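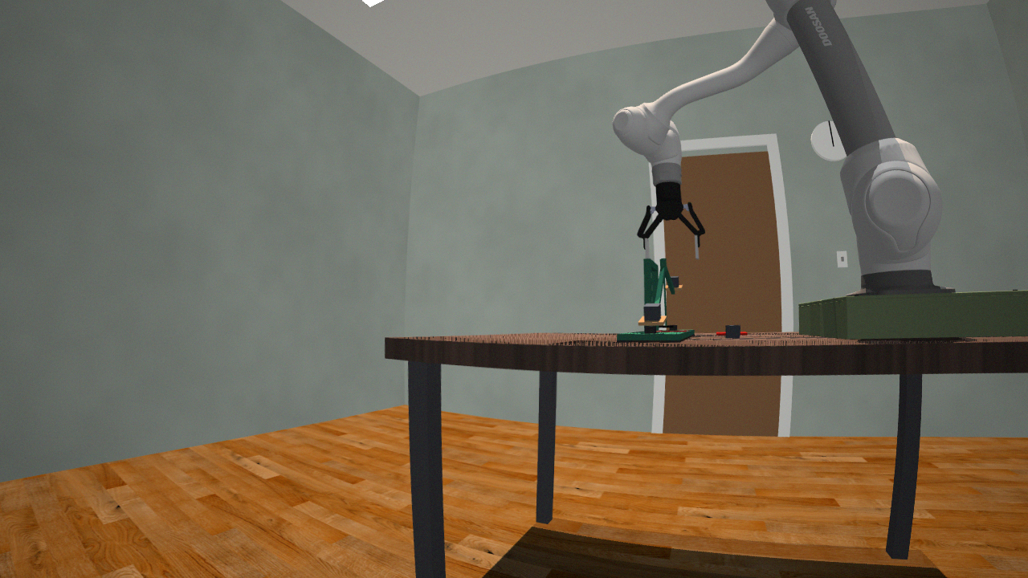
Before the first run: setting up a simulated arm cell

Treat the simulator as if it could pinch you. Habits move to the real arm intact, bad ones included.

1. Fix the base first. Check that the platform sits on the tabletop and not slightly inside it.

2. Open the gripper and park it above the fixture. Every program starts and ends at this pose – even the short ones.

3. Cap the speed at 10 percent for the first 3 runs. Yes, it is dull.

4. Add a keep-out zone for each loose part on the table. Small ones count. A rod lying flat is still a rod.

5. Turn collision stops on. Alper Bilgin's rule at Clanov is that whoever turns them off writes down why, and "it kept stopping" has never been accepted.

6. Save the cell under a new number. Ours is 2103. "Final_final" is not a number.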